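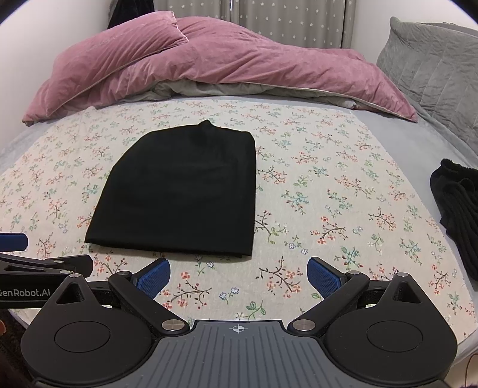 *Marcelle Perrin*

**Folding clothes is still slow work for machines, Gratitz trial shows**

A household chores project in Gratitz has published its first results, and people who hope to stop folding their own washing will have to wait a little longer. The project, called Prirnano, has spent the summer teaching machines to do small jobs in ordinary bedrooms and kitchens. Folding was the job with the most attempts, and also the one with the weakest results.

According to the report, which came out in September, the machines tried to fold 1,871 pieces of clothing. In 1,165 cases the garment ended in a shape that the team accepted as folded. The rest were left half done, or a person had to come and help.

"A towel is easy, it has four corners and they are all the same," said Dorin Neagu, who leads the project. "A black top on a bed with flowers is another thing. The machine must first understand which part is the front, and with black cloth even I must look twice."

The dark clothes were a problem from the first week. On black fabric the creases and edges are hard to see, and one layer looks very much like the next. The team could have used only light clothes, but Mr Neagu did not want this. Most homes have a pile of black things to fold, he said, and a machine that is afraid of them is not of much use.

Beds gave other difficulties. In the earlier tests, at a workshop in Jevgate, everything was folded on a hard table with a plain grey top. A mattress is soft and gives way under a push, and the sheet often moves together with the garment. Printed sheets were also harder than plain ones. The report says the machines sometimes tried to pick up a printed flower, and closed their fingers on nothing.

For this reason the training now uses real rooms, with the duvet and the pillows left where people leave them. People first do the folding themselves with hand-held grippers, and the machines learn from these recordings. It is slow for the people too. Mr Neagu said that a new helper needs some hours before a sleeve goes where it should go, and that his own first shirt was "a kind of ball".

Speed is the second weak point. A person can fold a simple top in a few seconds. The machines in the trial needed 4 minutes on average for the same piece, and longer if it had long sleeves. Trousers went better than tops. Socks were not part of the trial.

The report also looks at shop work. In Hamel, a clothes shop agreed to let one machine tidy a display table in the evening, after closing time. It refolded 400 jumpers during the test period. The jumpers were all of one model, in three sizes, and the results there were clearly better than in the homes. The shop has asked to continue, but only with jumpers. The staff still do the shirts by hand, and they check the table before opening in the morning.

Not everybody in Gratitz is convinced. One woman whose flat was used for the recordings told me that she liked the helpers very much - they were polite and took off their shoes - but she would not pay for such a machine yet. "I fold when I watch television," she said. "It is not my worst job. If it could change the duvet cover, then we can talk."

Changing a duvet cover is on the project's list, but not for this year. The next part of the work will be about putting folded clothes away. This means opening a drawer, finding a free place and laying the pile inside without spoiling it. Mr Neagu expects it to be harder than the folding, and he did not want to give a date for the results.

The recordings in Gratitz will go on through the winter. The project is looking for more homes, and it asks mainly for small bedrooms, where there is little space to stand beside the bed.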